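Truneo Planner 4
Motion planning and grasp scheduling software for six- and seven-axis arms

Overview
Truneo Planner takes a scene model, a robot description and a goal, and returns a time-stamped joint path that stays clear of everything in the model. It runs as a local service next to your controller or inside a simulator. The same build is used for both, so a job tuned in simulation can be moved to hardware without re-export.

Planning
The core solver samples up to 4,000 candidate paths per request and keeps the shortest one that meets the joint, speed and clearance limits. Typical solve time for a reach across a counter or bench is 55 ms on a desktop CPU. No graphics card is needed for planning. Clearance is set per object or per group.

Scene input
Meshes, boxes and point clouds are accepted. Dishes, bowls and other low round items can be entered as simple shapes, which load faster than full meshes. The Ornov module, sold separately, fits these shapes from depth data.

Simulation
A kitchen set is included with counters, cabinets, drawers and small tableware. Surface patterns can be swapped between runs to test perception code against busy backgrounds. Batch mode runs 2,000 layouts without operator input and writes one log per layout.

Interfaces
C++ and Python libraries, plus a command-line tool. Path output as CSV or JSON. Configuration files from version 3 load without changes.

Licensing
Per seat or per controller. Updates ship in May. Integration questions go to Neema Kariuki, technical sales.

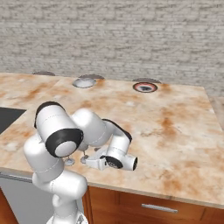 Can the planner be stopped in the middle of a motion?

A stop call is accepted at any point in the path. The arm slows within its set joint limits, and the planner holds the last state until a new goal or a resume call is sent.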